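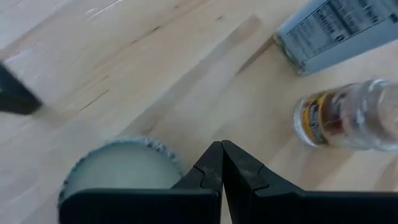

Good afternoon. I'm Emiko Ebihara, and my talk is on looking after wooden tops in shared rooms. I've worked on tables at Umiddale since March, and most of the wear I see comes from what gets put down on them. Look at a pale top made of joined strips. Grain lines and small dark flecks belong to the wood, and no amount of rubbing will shift them. Something round and white left lying on the top is another matter. Lift it and wipe under it at the end of the day.

Pause. Ask who has a wooden top at work.

Cleaning. Damp cloth, then dry cloth, along the strips. At Umiddale we do this 3 times a week. Oil every 4 months. Mohammadi, who supplied our tops, told us 2 thin coats, left overnight. I tried one thick coat and it stayed sticky for 7 days.

Next slide. Where things stand.

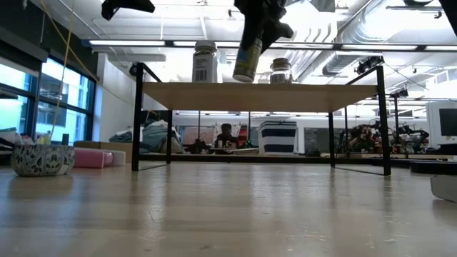 Small table with bottle and jar at the far edge; bowl and boxes on the larger surface in front.

Say: cans have a metal rim at the bottom, so set them down and don't slide them. Jars and bottles go on the small table. Bowls need a felt pad. Flat boxes can stay out, but move them when you wipe.

Windows: daylight changes the colour of pale wood over time. Shift things about now and then or you get rings.

Handout is by the door. Questions, then over to Zukel.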